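July
By Dede Opoku

We use cookies to remember your reading level and your settings. Accept / Manage choices

Do planners really make you get more done?

Every summer, before school starts up again, the stores fill with planners. Some have stickers. Some have a special pen. The one on my desk is called the Tendeck, it has 208 pages, and the cover says it will help you "get twice as much done." I wanted to know if that could be true, and I have my doubts.

First, what is a planner? It's a book or an app where you write down the things you have to do and when you'll do them. Grown-ups use them at work. Kids mostly use them for homework, practice, chores and birthdays.

Now look at that promise again. Twice as much as what? Say you read one chapter a night. Does a planner mean you read two? What if you have a cold that week? A promise with no starting point is very hard to check, and people who sell things know that.

On the back cover, the company says it asked 501 people who bought the Tendeck, and most of them felt "more in control." It sounds like a lot of people. But think about who they are. They all spent money on a planner, so they probably liked planners to begin with. Did the company ask anybody who bought one, used it for a week and left it under the bed? The cover doesn't say. And feeling in control is different from getting your science project done. You can feel great about a project you haven't started.

If you wanted to test it fairly, you would need two groups of kids who were pretty much alike. One group gets planners and the other group carries on as usual. Then you wait, and you look at how much work each group turned in. You would also have to decide what counts as "work" before you began, so you couldn't change your mind later to get the answer you were hoping for. Kofi Agbenyega tried something like this with his class, with 16 kids in all, and the two groups came out nearly the same. That's a tiny test, and I wouldn't bet my lunch on it either way.

So is writing things down useless? I don't think so. Your brain can only hold a few things in mind at one time. If you are trying to remember your library book, your gym shoes and a note for the teacher, one of them may slip out while you're hunting for your socks. Paper doesn't forget. That part makes sense to me, but notice that it works just as well on the back of an envelope.

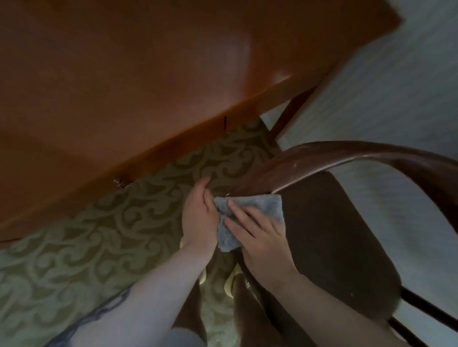
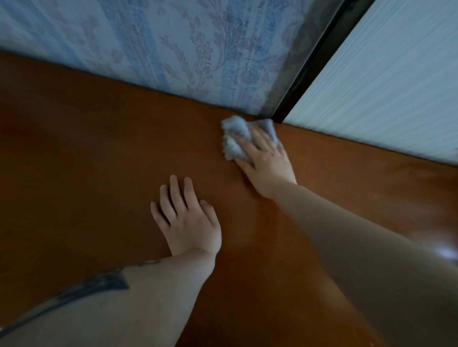
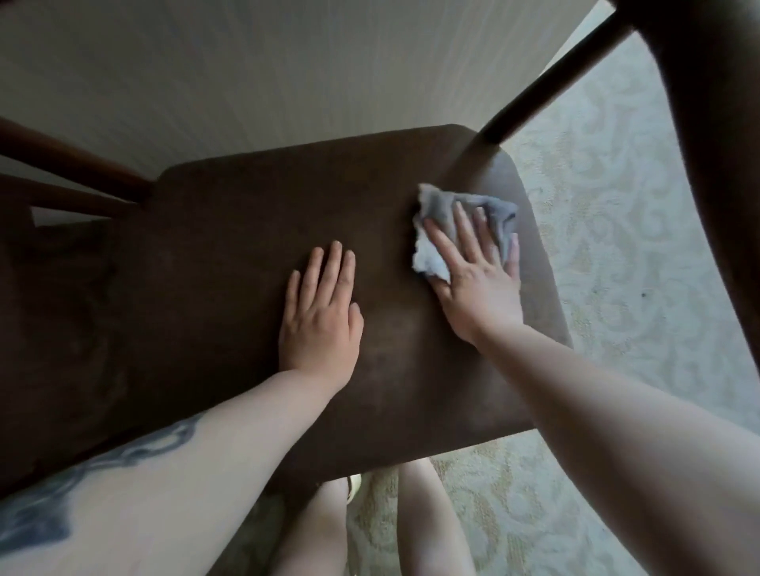
Delali Lamptey wrote to tell me I was being too hard on planners, and that before she had one she missed two piano lessons and a dentist visit, and since then she hasn't missed anything. I believe her. I did write back to ask if anything else had changed at the same time, and she said that yes, her dad had also started reminding her at breakfast. So which one did the job, the planner or the dad? Maybe both. Neither of us could tell.

There's another problem, and I'd call it the pretty page trap. Making a plan can feel like doing the work. You pick your colors, you rule your lines, you write MATH in bubble letters, and an hour has gone by with no math in it. The Tendeck deluxe set comes with 1,188 stickers. I would like somebody to explain to me when the homework happens.

Here are some things to try if you want to find out for yourself.

Use plain paper for a week before you ask anyone to buy you something. Write down only what you need to do today. If the list is longer than your hand, it's probably too long.

Make each thing small. "Do report" is hard to start. "Find one book on owls" is easy to start.

Guess how long each job will take, then write down how long it really took. Most people guess too short. I guess too short every time, and I've been writing lists since second grade.

At the end of the week, look back at what got finished and what kept moving to the next day. If the same job has moved four times, ask yourself why. Is it too big? Is it boring? Do you need help with it? A planner can show you that a job is stuck, but it won't tell you the reason.

Then do a week with no list at all and see what happens. Be fair about it. If the no-list week also had a school trip and a half day, it was an easier week, and you should try again.

You may find that lists help you a lot. Your best friend may find they don't do much. I'm keeping my envelope for now.

Get our free newsletter for curious kids. Ask a parent or guardian to sign up with their email.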